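Tenue d'une réunion publique électorale dans une salle communale : quelles démarches ?
Rubrique Vie locale et élections, commune de Gurinville
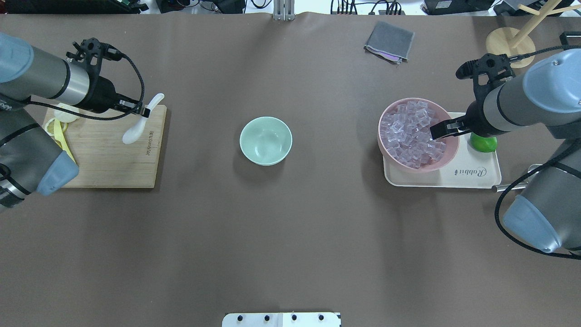 Notre association de soutien à une liste candidate souhaite organiser une réunion publique en novembre, à 19 heures, dans la salle polyvalente de Gurinville. Le règlement de la salle prévoit une capacité de 187 personnes assises et impose le dépôt du dossier deux semaines à l'avance. Nous envisageons de servir une collation à l'issue des prises de parole, préparée sur place avec un matériel limité à une planche à découper en bois clair, une cuillère blanche et quelques ustensiles de cuisine. Une déclaration préalable est-elle exigée pour la réunion elle-même ? Par ailleurs, le prêt gratuit de la salle doit-il figurer au compte de campagne ?
Section de Gurinville

Litlow
Bonjour,
Les réunions publiques sont libres et ne sont pas soumises à déclaration préalable. Il convient en revanche de constituer un bureau chargé du maintien de l'ordre et de respecter les conditions fixées par la commune pour l'usage de ses locaux. S'agissant de la gratuité, elle est en principe admise dès lors que toutes les listes peuvent en bénéficier dans les mêmes conditions. Je vous invite à demander à la mairie une attestation écrite et à la remettre à votre mandataire financier. Les frais de collation engagés en vue de l'élection sont à lui signaler également, factures à l'appui.
Cordialement.

Ikeda
Bonjour, chez nous la mairie a répondu au bout de presque deux semaines. Déposez le dossier tôt.

Treldale
Bonjour,
En complément de la première réponse, je vous recommande de vérifier deux points auprès du service gestionnaire : l'étendue de la garantie responsabilité civile de l'association et l'autorisation d'utiliser l'office attenant à la salle. Cette dernière fait parfois l'objet d'une convention distincte. La jauge s'apprécie pour l'ensemble des présents, organisateurs et intervenants compris, et l'accès doit être fermé lorsqu'elle est atteinte. Pour l'affichage annonçant la réunion, adressez-vous au bureau des élections.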